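Updated April 30, 2019. Still adding to this, send questions to Ratree or Mayuree and we'll get to them.

# Sakgate Shared Workshop: member FAQ

**How do I join?**
Fill in the form at the front desk. Bring a photo ID. Orientation is 4 hours, one evening, no way around it. You get your fob at the end.

**What does it cost?**
$83 a month, full access. Half that if you're a student with a current card. First month is due at orientation, card or check. No cash please, the drawer doesn't lock.

**Can I pause my membership?**
Yes, up to three months per year. Email Ratree Srisuk before the 1st. Emails on the 2nd count for the next month, sorry.

**Where do I park?**
Sepúlveda side lot, any space without a number. Numbered ones belong to the bakery and they do tow. Bikes go on the rack by the loading door, not in the hallway.

**Do I get storage?**
One bin per member, shelf space if there is any. Label it with your name and member number. Unlabeled stuff goes to the free table after two weeks. Lumber rack is for projects in progress only.

**Which tools need a sign-off?**
Table saw, both lathes, the welder, anything in the metal room. Hand tools, drill press and sewing machines are open once you've done orientation. Sign-offs are with Kazimír Oravec (metal) or Sunee Kaewkla (wood). Book online, slots go fast in October when everybody starts on gifts.

**I was signed off at Nenaslow. Does that carry over?**
Wood, yes. Metal, no. Different machines, diferent brakes.

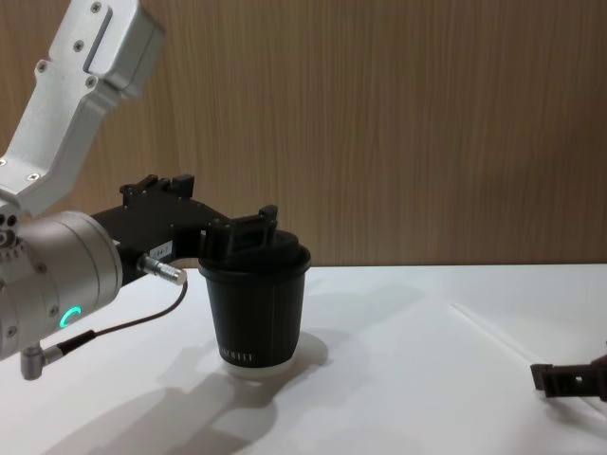

*Cable and connector on the side of a black gripper.*

**Can I bring a guest?**
One at a time, and they have to sign the waiver. Guests can watch and help carry. They can't run anything with a motor. Kids 12 and up only, and stay with them.

**Is there a materials shop?**
Small one. Screws, glue, sandpaper, blades, scrap ply by the pound. Write it in the book and we bill you at month end. Anything bigger, we do a group order from Silov, minimum is $180 for the whole order. Sheet's on the corkboard.

**I broke something. Now what?**
Red tag on it, note in the log, tell whoever's on desk. You don't pay for normal wear. Blades you hit a nail with, you do pay for. Please don't fix it yourself, even if you know how.

**What's the door code?**
Not putting it here. Use your fob. Lost fob, call extension 817 and Majdi Rizk will turn it off and cut you a new one, usually same day.

**Can I work late?**
Till 11. Quiet after 9, so no planer, no grinder, no hammering. Neighbors upstairs have been patient so far.

**Do I have to clean up?**
Yes. Stop 15 minutes before you want to leave. Sweep, empty the dust bag if its over half, put the clamps back by size. Oily rags in the metal can with the lid, always.

**Can I sell what I make here?**
Sure, small runs. If you need a machine more than two days a week, talk to Mayuree Wiriya about a business membership.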